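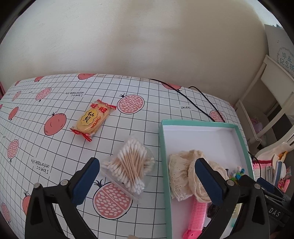 Extensions to Listed Homes: Frequently Asked Questions

Berisha Building Conservation
Page last reviewed February 9, 2020

Do I need consent for work inside a listed house?
Yes, if the work affects its character. Removing a wall, replacing a staircase or stripping old plaster normally requires consent. Repainting a room that is already painted normally does not. Ask your local authority before ordering materials.

Who prepares the drawings?
Clients may appoint their own architect or use our drawing office, run by Ieva Navickas. We price from scaled plans, sections and a written specification. We do not price from sketches.

What is included in the first survey?
A measured survey of the affected rooms, a damp check on the outside walls, and a record of floor levels. Drains are surveyed separately. The report is issued within 10 working days of the visit.

How is the new structure joined to the old one?
On most projects the extension stands on its own foundations with a movement joint at the junction. Steel is not built into rubble walls unless the engineer has approved the bearing detail. Standard trench depth on firm clay is 700 mm below finished ground level, subject to the engineer's instructions and inspection of the open trench.

Which mortar do you use?
Lime mortar for all repairs to existing stone. Cement mortar is limited to new blockwork below the damp-proof course. Fresh lime work is covered for at least seven days and is not started when frost is forecast.

Can we stay in the house during the work?
Usually. The opening between old and new is left until the extension is weathertight, and a sealed timber screen is put up before breaking through. Water and power shutdowns are notified in writing by the site manager, Krum Mujić.

What if access is narrow?
We need a clear width of 10 feet for the standard excavator. Below that, digging is priced by hand or with a smaller machine. Shared lanes require written agreement from the other owners.

How long does a single-story extension take?
The Pronitz contract, a kitchen and garden room, took 18 weeks on site. Consent and drawings are not included in that period.

Who do I contact about defects?
Write to Amra Stoyanova at the office, quoting the contract number and the room affected. Leaks should be reported by phone.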